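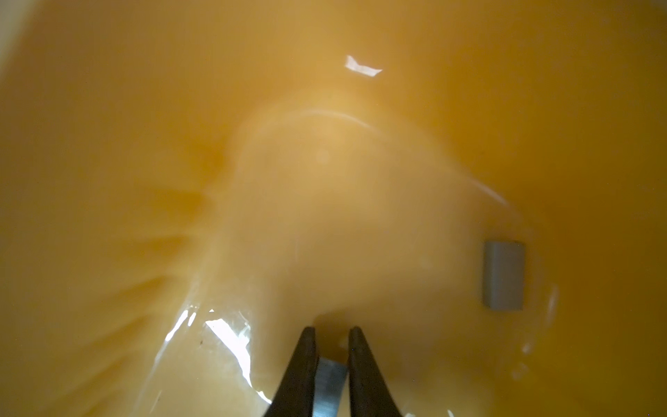 Give me one low tray for the small bits and I can keep the whole bench in order, Remedios Sotomayor told us back in April, and we have been thinking about her remark ever since.

FOR IMMEDIATE RELEASE
May 18, 2020

Closutside Brings a Little Colour to the Workroom

Closutside is delighted to announce the Jetel, a shallow yellow plastic tray with rounded corners, made for all the odds and ends that wander across a tabletop over the course of a day. We received 475 letters and emails from customers about their sheds, sewing rooms and spare corners, and a great many of them asked for something bright, simple and easy to find again.
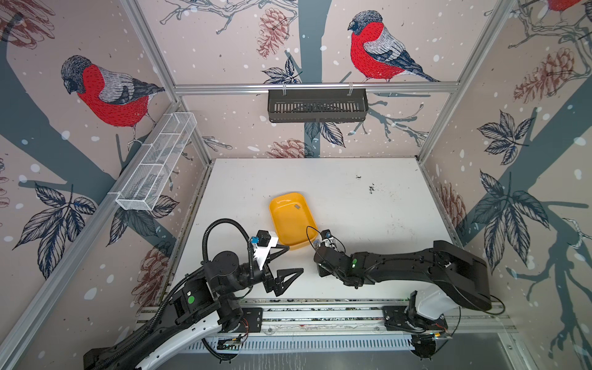

We also wanted the room itself to feel like a nice place to be, so the Jetel is being introduced alongside Laizer, our new wallpaper of bullfinches, dark branches, leaves and pine cones on a pale pinkish-beige ground with white dots like snow. It has already gone up in 17 of our neighbourhood showrooms, and we must say it does cheer up a plain white table no end!

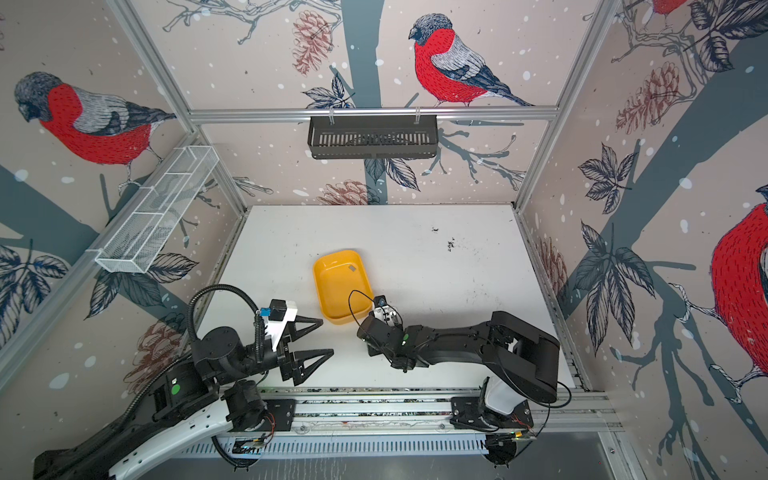 Where to Find Them

The Jetel and Laizer are both available now from Closutside showrooms and through our friends at Dreris, who have looked after our deliveries so kindly for years. The first run of trays is 1,747, with another 393 set aside for community workshops and schools. Please ask at the counter if you would like one held for you.
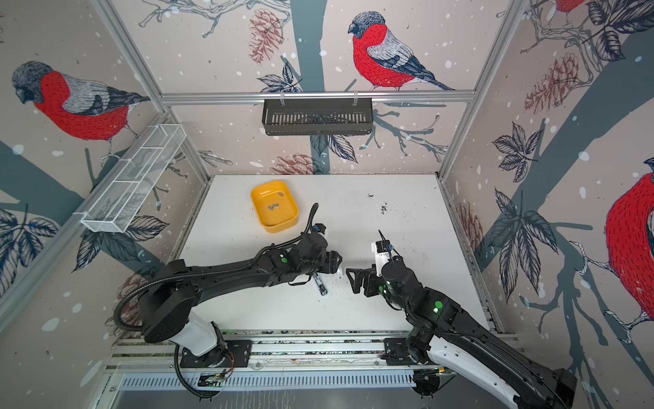
Thanasis Fragkou would like to see a deeper one next, as he has a good many hinges and brackets still living in old biscuit tins. We have passed that along to the design room with our thanks.

Media enquiries: the Closutside press desk, care of any showroom.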